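How to Keep a Reading Journal You'll Go Back To

Grab any notebook you like and give each book one page. Just one! I started mine with Carretero, a 300-page family saga with a huge cast, and that single page saved me by chapter four.

Write the title and the date you began at the top. Every 40 pages or so, stop and jot down who's new and what they want. Copy out one line you love (with the page number, trust me).

When you finish, close the book and write your reaction before you read any reviews. Messy is fine, and so are question marks all over the place.
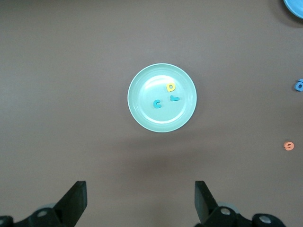
Then leave the last two lines blank and come back in a month to fill them in. It's so much fun to see which characters stuck!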